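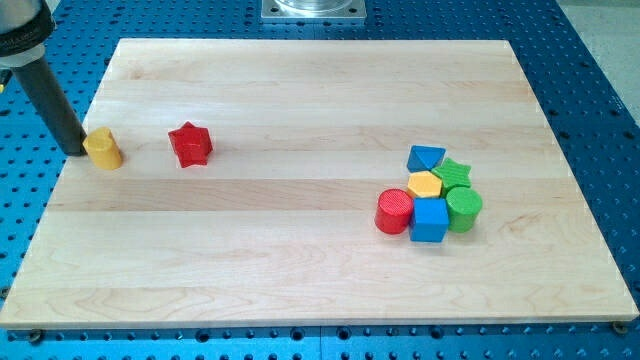

Who would own the Ernden airport if the sale goes through? Under the draft terms, the operating company would pass to a private buyer, while the land and the runway would stay with the district and be leased out for 40 years.

That was the first point settled at the July site visit, and it took up most of the opening session. The visit was open to anyone who had registered an interest in the sale, as a bidder, a lender, an employee, or a resident of the district. I registered as a resident. The program ran from 9:30 a.m. to mid-afternoon and covered the terminal, the cargo building, the fuel farm, and the fire station, with a briefing before and a question period after.

The briefing was given by Bok-nam Um, who handles the transaction for the district. She began with the structure. The airport is at present run by Ernden Airport Services, a company wholly owned by the district. The company employs the staff, holds the operating certificate, and collects landing fees, rents, and parking revenue. It does not hold title to the ground. The sale covers all of the shares in the company and a lease on the ground. At the end of the lease the buildings revert to the district without payment, including any the buyer has put up.

Two bidders remain, Koller and Standico. Koller runs regional airports and would operate the site itself. Standico is a fund and would hire an operator, which it has not named. Both had people on the tour. Neither made a presentation, and the district had asked them not to take questions from the public.

The terminal is a single-level building with one security lane in use and space for a second. The baggage belt was replaced recently. The roof was not, and the condition survey puts it in the lowest of its four grades. Um said the cost of the roof had been left out of the asking price and that bidders were expected to price it themselves. A lender's representative asked whether the survey could be relied on in court. She said it could not, and that bidders were free to commission their own.

The cargo building was of more interest to me. It is let to one tenant, Kenus, a freight forwarder, on a lease that predates the operating company. Kenus pays a fixed rent with no review clause. Under the sale the lease transfers unchanged, so the buyer takes on a large building whose income can't be raised until the tenant leaves or agrees to new terms. The site manager walked us along the apron side and pointed out the drainage channel, which backs up in heavy rain and which the landlord is required to maintain. No figure was given for that work.

At the fuel farm we were kept behind the fence. The tanks belong to the operating company, but the supply contract is separate and expires before the sale is expected to close. The district intends to extend it by one year so that the buyer can run its own tender.

The fire station is staffed to the category required for the largest scheduled aircraft. It accounts for 43 percent of the payroll, according to the information pack, and is the main reason the company loses money in winter, when there are few scheduled movements but the cover must be kept up. A firefighter on the tour asked whether the buyer could drop to a lower category. The answer was that it could, with approval from the regulator, and that it would then lose the larger aircraft. Existing terms of employment are protected for two years after closing. After that, ordinary labor law applies.

The question period was dominated by landing fees. The draft terms cap increases at inflation for scheduled passenger flights only — general aviation and cargo are uncapped. The flying club objected to this at some length. Um said the cap had been limited because both bidders had indicated they would reduce their offers if it were wider, and that the council would see the two prices side by side before voting.

I asked what happens if the buyer hands the airport back. The lease contains a surrender clause, but it can't be used in the first ten years, and the buyer would have to fund operations for twelve months from the date of notice. A parent company guarantee is required for that sum. Standico has asked to substitute a bank bond. The district had not decided whether to accept it.

Anyone who wants the condition survey has to read it at the district office, where copying is not permitted. The draft lease and the information pack can be requested by mail. Final offers are due after the council's summer recess, and the draft terms may be amended before then.

Last updated: July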